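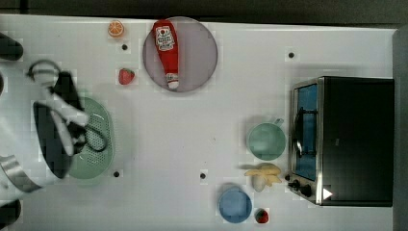 Storico abre en Lendasham su nueva tienda de menaje y cocina de segunda vida

Lendasham, 5 de abril de 2026. Con muchísima ilusión, y después de un invierno de obras que se nos ha hecho bastante largo, Storico anuncia la apertura de su segunda tienda de menaje recuperado, en la planta baja del antiguo mercado de Hisness, a dos pasos de la parada del tranvía.

La idea sigue siendo la misma con la que empezamos: recoger cacerolas, escurridores, vajillas y pequeños utensilios que las familias ya no usan, limpiarlos con calma, revisarlos y volver a ponerlos a la venta a precios que cualquiera pueda pagar. Desde enero hemos recibido 126 cajas de donaciones, muchas de ellas con notas cariñosas de quienes las traían (¡gracias de corazón, las guardamos todas!).

El local tiene unos 40 metros cuadrados de exposición y una zona dedicada a los juegos de cocina infantiles, que en nuestra primera tienda se quedaban siempre en un rincón demasiado pequeño. Habrá también un banco de reparación donde cambiar mangos, ajustar tapas y afilar cuchillos mientras se espera.
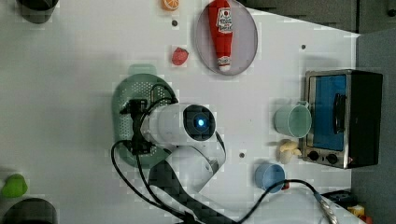
Un escurridor de plástico verde sobre una mesa blanca.

Para celebrar el estreno, los 38 primeros lotes de vajilla se venderán a mitad de precio durante la semana inaugural, y quien traiga una pieza en buen estado recibirá un vale para gastar en cualquiera de las dos tiendas. La cafetería Quan, vecina de puerta, servirá café y bizcocho de limón durante toda la mañana de la apertura.

La tienda abrirá de martes a sábado, de diez a dos y de cinco a ocho. Las donaciones se recogen en el mostrador en ese mismo horario; rogamos que las piezas de cristal vengan envueltas en papel y que las cajas más pesadas se entreguen por la puerta lateral.

Contacto para medios: oficina de comunicación de Storico, antiguo mercado de Hisness, Lendasham.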